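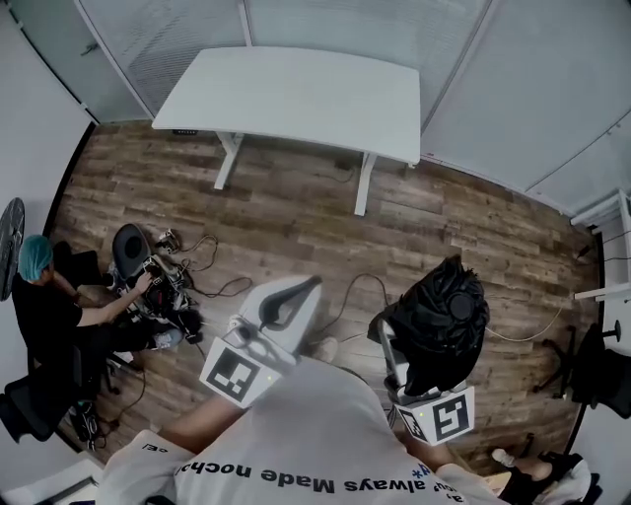 Folding a compact umbrella so the strap closes

yabsira_w
Office cleanup again. The black compact umbrella never closes properly for me. I gather the fabric, wrap it, and the strap stops short of the fastener. Is there a correct order, or is the strap undersized? Mine is a Saronitz, six ribs.

Traian Dinu
Order matters. Collapse the shaft fully first. Pull each panel out flat between the ribs, lay them all in the same direction, then wrap with the strap. If you wrap against the lay, the bundle gets thicker and the strap will not reach.

mwako
Disagree on collapsing first. With the shaft extended, the panels hang straight and are easier to sort. Collapse after sorting, before wrapping.

Traian Dinu
That works on a long umbrella. On a compact the fabric doubles over when the shaft goes in, so you end up sorting twice.

priya_z
Either is fine if you hold it at the middle. Most people hold the handle and twist, and the top end opens up again.

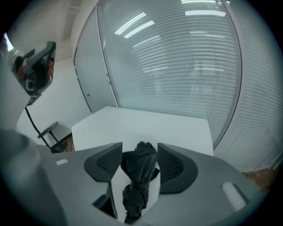
Gripped at the folds, white table behind.

mwako
The top is still bunched there. I would redo the panels before putting it away.

priya_z
For a desk drawer it hardly matters. For a sleeve, yes. The Pokton sleeve I have is 38 mm across inside and a bunched umbrella will not go in.

yabsira_w
Tried both. Traian's order closed the strap with up to 20 mm to spare. Extending first got me to the edge of the fastener, no overlap. I only did each one twice.

mwako
Two tries is not a test. Did you dry it open beforehand? Damp fabric does not lie flat.

yabsira_w
It has been dry since February.

Traian Dinu
Then leave it. Strap snug, handle down, store it upright if the drawer is shallow.

mwako
I still sort with the shaft out.

Last updated: March 31, 2020
Contact | Copyright Ristport Forums | Back to top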